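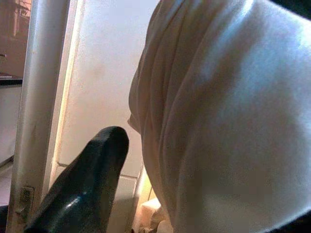 White cotton sheets going grey in the folds, how do I get them bright again?

Asked by Prindari, June 27, 2026
284 views

I have two white sheets that look fine when they're spread out on the bed, but as soon as I bunch them up to carry them they look grey next to a new pillowcase. They are plain cotton, no pattern. I wash at 30 with a colour liquid and dry them indoors over a door. Is it the detergent or the water? We moved to Lanenell last August and the water is hard. I'd like to avoid bleach if I can.

3 answers

Narendra Chauhan
Probably both. Colour liquids don't normally have any bleaching agent in them, so whites go dull over time. Change to a biological powder meant for whites and wash at 60 if the care label allows it. With hard water, use the dose given for hard water on the box — most people go by the soft water line.

Before that, soak the sheets overnight in warm water with an oxygen whitener, then wash as normal. Don't fill the drum. Two double sheets is enough for my machine, and if they ball up I stop it and pull them apart. It took me 9 washes to get an old set back to something I'd put on the spare bed.

Also wipe down the door you dry them on. Paintwork picks up grubby marks and they come off on damp cotton.

Obi
Dry them outside. Sun does more than any powder.

Jultton
Agree with the soak. I tried vinegar in the softener drawer for a few months and couldn't see any difference in the colour, though the towels felt a bit softer. Check they are all cotton as well — mine were a polyester mix and never came up properly white.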